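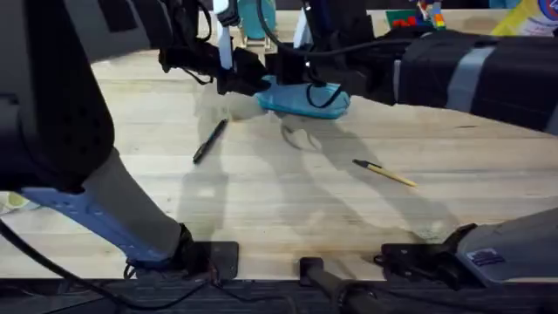
4 Erprobung des Zweiarmpakets Cloton

4.1 Gegenstand und Anspruch des Anbieters

Braltora vertreibt Cloton als Komplettpaket für Handhabungsaufgaben am Tisch. Geliefert werden zwei Arme mit Parallelgreifern, Tischklemmen, die Verkabelung und eine Lizenz für die Ablaufsoftware Bestska. Hinzu kommt ein Wartungsvertrag, der jährlich 3.000 Euro kostet und ohne den die Software nach Ablauf des ersten Jahres keine Aktualisierungen mehr erhält. Im Angebotsschreiben ist von einem System die Rede, das »ab dem ersten Tag produktiv« arbeite und Alltagsgegenstände »ohne objektspezifische Anpassung« greife. Wir haben beide Formulierungen wörtlich genommen und zum Ausgangspunkt der Erprobung gemacht.

Das begleitende Datenblatt nennt eine wartungsfreie Laufzeit der Fingerauflagen von 3.000 Betriebsstunden. Unter welcher Last und bei welcher Greifhäufigkeit dieser Wert ermittelt wurde, bleibt offen. Auf Nachfrage erhielten wir ein zweites Datenblatt, in dem dieselbe Zahl in einer anderen Tabelle steht. Eine eigene Prüfung der Angabe war innerhalb der Leihfrist nicht möglich, und wir verwenden sie im Folgenden nicht.

4.2 Aufbau

Der Versuchsplatz wurde im Juni im Labor Ghiță eingerichtet. Die Arme sind mit Klemmhalterungen an der vorderen Tischkante befestigt. Die Montage selbst ging zügig vonstatten. Aufwendiger war die Einmessung der beiden Basen zueinander, die laut Handbuch einmalig erfolgt, von uns aber nach jedem Lösen einer Klemme wiederholt werden musste. Bestska meldet eine verschobene Basis nicht. Der Fehler fällt erst auf, wenn ein Arm neben das Objekt greift.

Als Arbeitsfläche diente eine helle Holzplatte. Auf eine Abschirmung gegen seitliches Licht wurde verzichtet, ebenso auf das Freiräumen des hinteren Tischrandes. Beides ist eine Abweichung von den Empfehlungen des Anbieters, die eine einfarbige Unterlage und diffuse Beleuchtung vorsehen. Wir halten sie für vertretbar: Ein Paket, das für Werkstatt und Büro beworben wird, sollte mit einem Tisch zurechtkommen, auf dem auch andere Dinge stehen.

4.3 Aufgabe

Untersucht wurde eine Aufräumaufgabe mit wenigen Objekten unterschiedlicher Form und Nachgiebigkeit. Abbildung 4 gibt eine Situation daraus wieder. Der Greifer des rechten Arms hält einen hellblauen Schwamm knapp über der Tischfläche, davor liegen ein schwarzer Stift und ein gelber Bleistift, beide schräg zur Tischkante. Über die freie Fläche zwischen ihnen ziehen sich die Schatten der Arme und des Greifers. Am hinteren Rand befinden sich weitere Gegenstände, darunter ein blaugrüner Behälter und eine kleine bunte Figur, die vom Greifer und vom rechten Arm teilweise verdeckt werden.

Die Zusammenstellung ist anspruchslos, deckt aber zwei Fälle ab, die in den Werbeunterlagen gleich behandelt werden. Ein Schwamm verzeiht viel. Er gibt nach, füllt die Öffnung zwischen den Fingern und lässt sich auch dann anheben, wenn die Greifposition deutlich neben der Mitte liegt. Bei einem dünnen Stift wirkt sich derselbe Versatz anders aus. Er rollt weg oder dreht sich im Griff, und die Finger müssen bis dicht über die Platte abgesenkt werden. Vorführungen, die vorwiegend weiche Objekte zeigen, sagen daher über die Genauigkeit des Systems wenig.

4.4 Durchführung und Auswertung

Insgesamt liegen 398 auswertbare Durchläufe vor. Ein Durchlauf gilt als gelungen, wenn alle vorgesehenen Objekte ihren Ablageort ohne Eingriff erreichen. Der Anbieter zählt dagegen jeden Griff einzeln und wertet einen zweiten Versuch am selben Objekt nicht als Fehlschlag. Welche der beiden Zählweisen angemessen ist, hängt vom Einsatz ab. Für die beworbene unbeaufsichtigte Nutzung erscheint uns die strengere zwingend, denn ein Stift, der beim ersten Zugriff vom Tisch rollt, steht für den zweiten nicht mehr zur Verfügung.

In 79 Durchläufen musste das Bedienpersonal eingreifen. Die Protokolle wurden von Brândușa Voicu und Relu Rusu getrennt gesichtet, abweichende Einstufungen anschließend gemeinsam geklärt. Am häufigsten war der Fall, dass der Greifer über einem Stift schloss, ohne ihn zu fassen, und der Ablauf mit leerem Griff fortgesetzt wurde. Bestska verfügt über eine Griffkontrolle, die den Öffnungsweg der Finger auswertet. Bei dünnen Objekten liegt der Unterschied zwischen gefasst und verfehlt offenbar unterhalb der voreingestellten Schwelle. Die Schwelle lässt sich ändern, allerdings nur global, und ein niedrigerer Wert führte beim Schwamm zu Fehlalarmen. Damit ist die Zusage, ohne objektspezifische Anpassung auszukommen, in unserer Aufgabe nicht eingelöst.

Eine zweite Gruppe von Eingriffen geht auf die Koordination der Arme zurück. Kreuzen sich die geplanten Bahnen, hält die Software beide Arme an und wartet auf eine Freigabe. Sicherheitstechnisch ist daran nichts auszusetzen. Der Nutzen des zweiten Arms schrumpft jedoch erheblich, wenn er im gemeinsamen Arbeitsraum vor allem als Hindernis auftritt. Eine Variante der Aufgabe mit nur einem Arm haben wir nicht systematisch gemessen, sodass offenbleibt, ob das Paket hier überhaupt einen Zeitvorteil bietet. Braltora konnte dazu ebenfalls keine Daten vorlegen.

Ob die Schatten auf der Platte die Objekterkennung beeinträchtigen, ließ sich nicht trennscharf prüfen. Einzelne Fehlgriffe traten bei ungünstigem Lichteinfall am späten Nachmittag auf, andere unter gleichmäßiger Deckenbeleuchtung. Die vom Kundendienst vorgebrachte Erklärung, die Abweichung von den Beleuchtungsempfehlungen sei für den Großteil der Eingriffe verantwortlich, wird durch unsere Protokolle nicht gestützt.

4.5 Einschränkungen

Die Erprobung betrifft ein einziges Leihgerät in einer einzigen Aufgabe. Während der Leihfrist wurde Bestska einmal aktualisiert, die davor aufgezeichneten Durchläufe sind in der Auswertung nicht enthalten. Aussagen über Verschleiß, Langzeitstabilität der Einmessung oder das Verhalten mit schwereren Objekten lassen sich aus dem Material nicht ableiten. Auch der Wartungsvertrag wurde nur nach Aktenlage bewertet. Er schließt den Austausch der Greiferfinger aus, was angesichts der im Datenblatt genannten Laufzeit überrascht.

Für Lehre und Vorversuche ist Cloton brauchbar, sofern jemand am Tisch bleibt. Eine Beschaffung für den unbeaufsichtigten Betrieb können wir auf der vorliegenden Grundlage nicht empfehlen. Vor einer erneuten Prüfung müsste der Anbieter mindestens eine je Objekt einstellbare Griffkontrolle und eine Meldung bei verschobener Basis nachliefern.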